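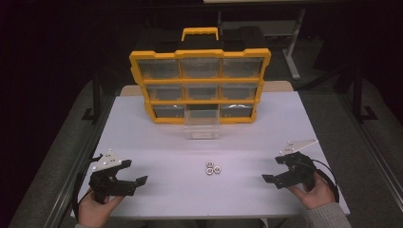

Nine-drawer organizer on the white table, with one bottom drawer out.

Skurnine parts organizer, yellow, nine drawers
Review posted 2022-01-30 by Glenys Wogan

I repair clocks and small music boxes at home, and for a long time my screws lived in jam jars. Last June I finally bought the Skurnine from the Coetzee shop in Ballesley. Now I have used it for more than half a year, so I think I can write something fair.

First, the drawers. They are clear plastic with a little smoky color. For big things like springs and winding keys this is fine, I see at once what is inside. For small brass screws it is less good, especially in the evening, and I had to put labels. The labels that came in the box did not stick well. I threw them away and use paper tape with pencil, it comes off clean when I change my mind.

The drawers slide easily, maybe too easily. Mine have a small bump at the back that should stop them from falling out, but if you pull with some energy the drawer comes over the bump and you have it in your hand. In the first week I dropped one with 70 taper pins in it, and I was on the floor for most of the evening. After this I learned to pull with one finger under the front. On the other hand, I like to take a drawer out completely and put it next to my work, so I would not want a harder stop.

The handle on top is better than I expected. Every second Saturday I go to the repair morning in Onbridge, and I carry the organizer on the bus, full. The handle does not bend. But you must keep the whole thing upright! If it leans forward the drawers start to move, and I now put a wide elastic band around it before I leave the house.

What I miss is dividers. Each drawer is one open space, so nine drawers means nine kinds of parts, or a mix. I cut some from a yogurt cup lid and they work, only they look a bit poor. My neighbor has the older model, number 2054, and hers came with dividers, 6 in a small bag. I wrote to the shop and they answered politely that the bag is not sold separately. This is a pity.

Cleaning is simple. Warm water with dish soap for the drawers, and a soft brush for the corners of the frame where the oil and dust collect. One drawer got cloudy after I used alcohol on it - I do not recommend this.

For clock parts I would give it 70 points of 100. If you only work at one table and never carry it, a wooden box with many small compartments is nicer to use, and quieter. If you travel with your parts like me, the yellow one does the job. I am thinking to buy a second one for the music box combs, but then I want to see first if they bring the dividers back.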